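Part 4: Getting your manuscript ready and sending it in

Last updated 11/3/21

If you've made it through Part 3, you have an account on Trukinley (the submission site we use for the Fistdale first-book poetry series) and you've picked your reading window. Now comes the fiddly bit. I've been reading for Fistdale for a good while and I wrote this part because the same few snags come up every single March, and they're all easy to fix before you hit the button.

Set aside an evening. You'll need your poems in one file, a cover note, and your list of acknowledgments (poems that have already been in magazines).

Setting up the file

1. Put all your poems in a single document. I know lots of us keep every poem in its own file with a name like "moth one newest FINAL" - please join them up. Trukinley will take only one manuscript file per entry.

2. Start each poem on a new page. Use a page break, and don't hit Enter until the cursor lands there. If you pad with blank lines, one small edit on page two will shove every title after it down the page.

3. Set the page to letter size with one-inch margins, and pick a plain font. We typeset the winning book in Fondow, which is narrower than most, so don't spend hours getting a long line to fit exactly. It'll get looked at again with you if the book is taken.

4. Mark your stanza breaks that fall at the bottom of a page. Type "stanza break" or "no break" in square brackets, flush right. Readers really do guess wrong without it, me included.

Note: If you write prose poems, turn off automatic hyphenation before you save. Left on, it'll chop words wherever it likes and we can't tell which breaks are yours.

5. Print the whole thing and read it on paper, out loud if you can stand it. I find twice as many typos this way, and I always end up moving at least one poem. Then put your changes back in the file.
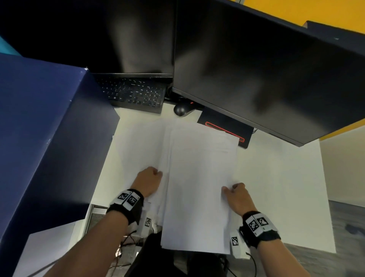 6. Add page numbers and a contents page. Number from the first poem, and check the contents page last of all, after you've stopped shuffling things.

7. Take your name out. It hides in headers, in dedications and in the file's properties, so look in all three. Entries are read blind, and a name on the manuscript means we have to send it back.

Caution: Acknowledgments go in their own box on the form and never in the manuscript. A list of magazines can give you away as fast as your name does.

How long should it be?

The series takes manuscripts of at least 30 pages of poems. Title page, contents and section dividers don't count toward that. There's no prize for bulk! The longest one I ever read ran to 332 pages and I was fond of a lot of it, but there was a lovely slim book in there that I had to go digging for.

Translations are welcome if at least half the book is your own work. If you're including versions of another poet, you'll need written permission from whoever holds the rights. For anything out of the Beneš list, write to their rights desk early, as they can be slow in spring.

Sending it in

1. Save a PDF copy and open it to check that nothing has jumped. Indents are the usual trouble, along with anything you've laid out in columns.

2. Log in to Trukinley, click New Entry, and choose Fistdale First Books from the list.

3. Type your title exactly as it appears on the title page. The box holds more than you'd think, so there's no need to shorten it.

4. Upload the PDF and wait for the green bar to fill. Don't refresh the page while it's moving - you'll wind up with two half entries and a confusing email.

5. Paste your cover note in. Three or four sentences is plenty.

6. Click Submit, then write down the entry number on the next screen. My own test entry was number 446, and I keep it on a sticky note because the confirmation email tends to land in spam.

Questions I get a lot

Most of these come in during the last couple of days of the window, so it's worth a skim now.
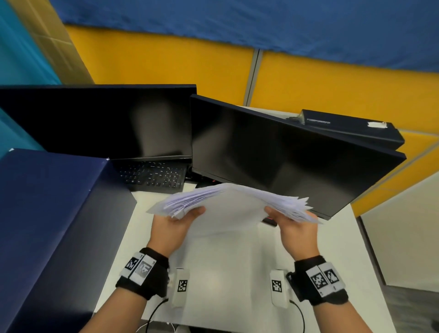 Can I swap in a new version after I've submitted?

Only while the window is still open. Go to My Entries, click Withdraw, and send the new file as a fresh entry. You'll get a new number, and the old one stops working.

What if a poem gets taken by a magazine in the meantime?

Good for you! Leave the manuscript alone and add the magazine to your acknowledgments box, which stays open for edits the whole time we're reading.

Do you take illustrated manuscripts?

Not in this series, sorry. Concrete poems are fine so long as they're made of type.

Part 5 covers what happens once your entry is in the reading queue.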